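판드몬트 공방 나무 조각 정리·포장 참가자 모집 (17명)

안녕하세요, 판드몬트에서 드로르키츠 나무 조각 세트를 맡고 있는 스텔라 루수예요! 이번 6월에 같이 앉아서 나무 조각을 늘어놓고, 세우고, 다시 담아 볼 분들을 찾고 있어요. 손재주 필요 없고요, 목공 경험도 없어도 됩니다. 저도 처음 왔을 때는 사포 번호도 몰랐거든요(지금도 가끔 헷갈려요).

무슨 일이냐면, 드로르키츠 새 세트를 내기 전에 조각 구성이랑 담는 순서를 정해야 해요. 저희끼리는 이미 너무 많이 만져서 눈 감고도 담는 수준이라, 처음 보는 사람이 어디서 막히는지 도무지 안 보이더라고요. 설명서 초안은 있는데 페린 콜레 씨가 쓰고 제가 고치고 페린 씨가 다시 고쳐서 지금은 둘 다 뭐가 맞는지 모르는 상태예요. 그래서 새 손과 새 눈이 필요합니다.

자리는 흰 상판이 깔린 작업대예요. 넓고 밝아서 나무색이 잘 보이고, 작은 조각을 올려놓아도 금방 찾을 수 있어서 저는 제일 좋아하는 자리예요. 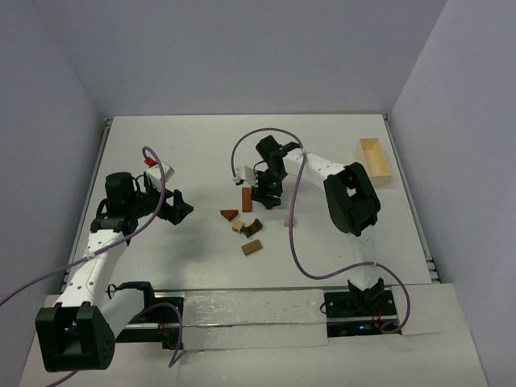
흰 작업대와 오른편의 작은 나무 상자

하게 될 일을 순서대로 적어 볼게요. 먼저 조각을 상판에 꺼내서 모양이 비슷한 것끼리 모읍니다. 기준은 마음대로예요. 길이로 나누는 분도 있을 테고 색으로 나누는 분도 있을 텐데, 저희가 궁금한 게 바로 그거라서 미리 정해 드리지 않아요. 그다음 조각끼리 나란히 붙여 세워 보고, 마지막으로 상자에 담습니다. 뚜껑이 안 닫히면 그냥 안 닫힌다고 말씀해 주세요. 억지로 누르지 마시고요! 지난번 시제품은 제가 눌러서 모서리가 깨졌어요.

한 번에 두 시간이고 중간에 쉬는 시간이 있습니다. 시작은 월요일 오후 2시, 다른 요일은 신청하신 분들 사정을 모아서 정하려고 해요. 끝나고 짧게 이야기 나누는 자리도 있는데 녹음은 안 하고 제가 공책에 받아 적어요. 글씨가 느리니까 천천히 말씀해 주시면 정말 고맙겠습니다. 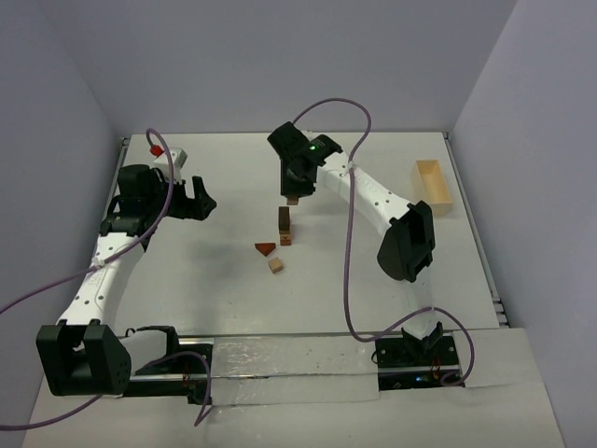 넓은 흰 상판, 뒤쪽은 푸른빛이 도는 회색 벽

이런 분이면 좋겠어요. 작은 물건 정리하다가 시간 가는 줄 모르는 분, 이사할 때 상자 하나에 얼마나 들어가나 괜히 도전해 보는 분, 서랍 칸막이를 사다가 세 번 바꾼 분. 물론 정리를 정말 싫어하는 분도 대환영이에요. 싫어하는 분들이 어디서 짜증이 나는지가 저희한테는 제일 귀한 정보라서요. 만 18세 이상이면 되고, 왼손잡이 분들이 많이 와 주시면 더 좋아요. 지금까지는 거의 오른손잡이만 담아 봤거든요.

한국어가 편하지 않은 분은 영어로 진행할 수 있어요. 영어는 유안 패리 씨가 도와드립니다. 신청서에 한 줄만 적어 주세요.

준비물은 없어요. 소매가 너무 길면 조각이 쓸려 넘어지니까 걷을 수 있는 옷이 편하고, 반지나 팔찌는 잠깐 빼 두시면 됩니다. 음료는 작업대에 못 올려요. 옆방에 둘 자리가 있으니 거기서 드시면 되고, 간식은 제가 준비할게요(올테아누 빵집 호두롤입니다. 견과류 알레르기 있으신 분은 꼭 미리 알려 주세요, 다른 걸로 사 놓을게요).

사례는 한 번 참가에 드로르키츠 기본 세트 하나예요. 현금이 아니라서 미안한 마음이 있는데, 대신 교통비는 영수증을 주시면 따로 드려요. 세트는 당일에 바로 가져가셔도 되고 무거우면 택배로 보내 드립니다.

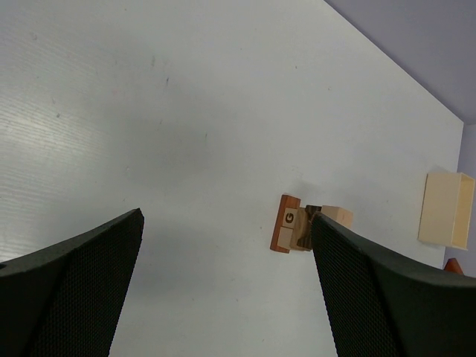
최종 수정: 6월, 월요일 오전 (모집 인원과 쉬는 시간 안내 수정)

조각에 대해서도 물어보시는 분이 많아서 덧붙여요. 크기는 작은 편이고, 여러 개를 바싹 붙여 세우면 꽤 예쁩니다. 저는 그중에서도 붉은 갈색의 길쭉한 조각을 편애해요. 흰 상판 위에서 유난히 눈에 띄거든요. 페린 씨는 너무 튄다고 빼자는 쪽이고 저는 절대 안 된다는 쪽이라, 오시면 이 문제에 한 표씩 부탁드릴게요. 제 편을 들어 달라는 말은 아니에요. 조금은 맞고요.

조각 색은 세트마다 조금씩 달라요. 나뭇결도 다르고요. 그러니 설명서 그림이랑 색이 다르다고 걱정하지 마시고 모양만 보시면 됩니다. 혹시 표면이 거칠거나 가시가 일어난 조각을 만나면 따로 빼서 저한테 주세요.

신청은 공방 홈페이지 신청서에 이름, 연락처, 가능한 요일, 왼손잡이인지 오른손잡이인지만 써 주시면 돼요. 17명이 차면 대기 명단으로 넘어가고, 빈자리가 생기면 순서대로 전화드릴게요. 친구랑 같이 오고 싶으면 신청서를 각자 쓰고 비고란에 서로 이름을 적어 주세요. 같은 시간으로 맞춰 보겠습니다.

못 오시게 되면 하루 전까지만 알려 주세요. 당일 아침에 갑자기 아프시면 그것도 괜찮으니 문자 한 통만요! 주차는 건물 뒤편인데 자리가 좁아서 버스를 권해요. 티코프 정류장에서 내려 빵집 쪽으로 걸어오시면 됩니다.

문의: 판드몬트 공방, 스텔라 루수 (제가 자리에 없으면 잠피라 프레다 씨가 받아요)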